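Westance Continuing Education
Home Kitchen Management, Unit 5
Putting Away Drinks, Jars and Bottles
Handout prepared by Renata Nowicki

Read before class. Bring a list of what is in your refrigerator door right now, with the opening dates if you know them.

1. Starting point

Unit 4 covered raw meat, dairy and leftovers. Drinks and jarred foods get less attention because most of them are sold at room temperature and seem to look after themselves. In a home kitchen they take up more space than anything else in the refrigerator, and they are the items most often put back in the wrong place.

Sort what you have into two groups before you open the refrigerator. The first group is shelf-stable until opened: canned drinks, most jarred pickles, jam, bottled tea and many juices. The second group was sold cold and has to stay cold. Check the label if you aren't sure. "Refrigerate after opening" puts an item in the first group. "Keep refrigerated" puts it in the second.

Items in the first group can wait on the counter while you work. Items in the second group go in first.

2. Zones

Door: the warmest part. Condiments, unopened drinks, opened jam. Keep milk out of it.

Upper shelves: an even temperature. Opened jars, ready-to-eat food, drinks you will finish in a day or two.

Lower shelf: the coldest shelf in most models. Milk, raw meat on a tray.

Drawers and bins: it depends on the drawer. A produce drawer with a humidity slide is for produce. A plain pull-out bin at the bottom can take cans, and cans are a good use of it if the bin would otherwise fill up with odds and ends.

The worksheet refrigerator, the Vurkon, has a lower bin that we will treat as plain storage. Some freezers sit in the same position and have bins that look much the same. Do not put carbonated drinks in a freezer. The liquid expands and the can may split or burst.

3. Cans

Cans may be stored upright or on their sides. On their sides they roll when the drawer is opened, so push them together against one wall or put something next to them. Upright is better in a deep bin if there is room above. Do not lay an opened can down.

Canned drinks do not need to be cold for safety. Chill what you expect to use and keep the rest in a cupboard. A full case takes a long time to cool and warms up whatever is beside it.

4. Jars

An unopened jar can lie on its side if the shelf is short. Once it has been opened, stand it up. Even a tight lid may leak brine, and brine under a shelf is hard to clean. For pickled vegetables, the pieces should stay under the liquid. Use a clean fork each time.

Turn the name on the label toward the front. If the barcode is what you see when you open the door, you will pick the jar up to find out what it is, and so will everyone else in the house.

5. Bottles

Tall bottles go where they fit standing. Measure the door rack before you buy. The Drerivley rack in our sample plan has 133 mm of clearance between the shelf and the bar, and a 1000 ml bottle will often be too wide at the base even when the height is fine. Bottles that narrow toward the neck should go behind shorter items.

Keep juice and tea away from a sunny window if they are going to stay out.

Photos for section 6
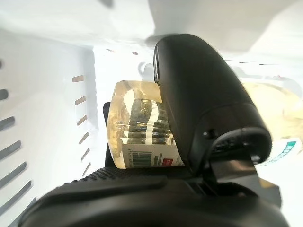
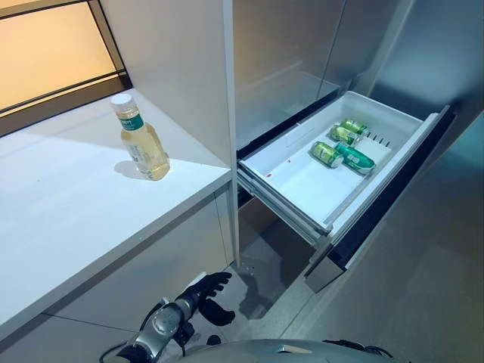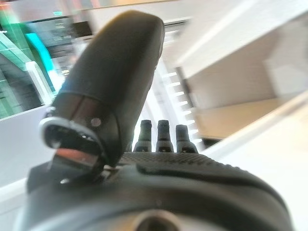

Photos: R. Nowicki. For use in Unit 5 only.

6. In-class exercise

Work in pairs. Use the jar in the first photo and the bottle and cans in the second.

The jar is lying on its side. Write down what you would need to know before leaving it that way.

The bottle is on the counter. Assume that it is unopened and was sold at room temperature, and assign it a zone. Then assume that it has been opened and do it again.

The cans are on their sides in the open bin. Suggest one change that would keep them from rolling, without buying an organizer.

7. Reading and due date

Beaudoin, course reader, pages 133 to 144. Skip the section on commercial coolers.

The shelf plan is due at the start of Unit 6. Draw it by hand on one sheet and label every zone. Late plans can be left in box 458.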